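Subject: Re: [plusar-list] Is the Anent tape worth tracking down?

Someone on the list wrote:

> I keep seeing Anent mentioned next to Benach and Tsang but
> I've never heard a note of it. Is the first tape any good, or
> is it one of those things people only like because there are
> 60 copies?

Oh, it's good! I've had mine for years and still play it most weeks, usually side two, where the drummer finally gets loud. The vocals are buried (I can make out maybe one word in three) but the guitar sound is huge for a bedroom recording. 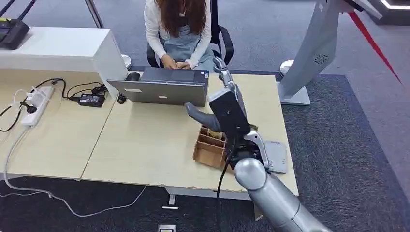 The opener drags a bit, so don't give up before the second track. That one has the riff Benach borrowed later on, and I like the tape version better, slower and meaner. The reissue on Plusar is a lot easier to find, they pressed 2000 of those, but they cleaned up the hiss and some of the low end went with it. If you only want the songs, get the reissue and save your money for a show.

You also asked where to go next, so my picks, in the order I'd play them:

1. Benach, the six-song EP. Short, fast, great bass all the way through. Skip the live version, the crowd is louder than the band.
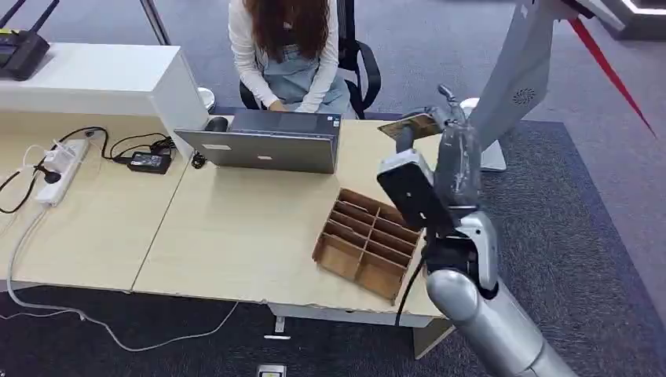 2. Tsang, the split single. Their side is the quiet one and it took me a while (I flipped it over for months!) but now it's my favorite thing on the label.

I can dub the Anent tape for you if you don't mind a little wobble near the end. Write me off list.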